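I have been meaning to write up the Storulum cherry pitter since July, when we brought home far too much fruit from the orchard stand out in Fekstead and I had three pies promised before the weekend was over. My old pitter was the little hand-squeeze kind, and anyone who has done a whole bucket with one of those knows what your thumb feels like by bedtime!

The Storulum sits on the counter with a suction foot, and you drop the cherries in the tray, push the lever, and off they go. I got through roughly 5 pounds before supper (with a break for coffee, I admit), and only a handful of pits slipped past. It does struggle with the very small ones, so I still do those by hand. The juice guard could be taller too, and my yellow curtains would agree.
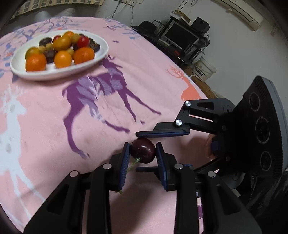 Review by the Pie Lady
Home baking columnist, Midus Kitchen Pages

Pull the stems before you load the tray, even though the booklet says you can leave them on. Mine jammed twice that way. Cleaning is easy enough, as the tray and plunger lift right out and go in the top rack. I'd buy it again, and my sister has already asked to borrow it for her jam.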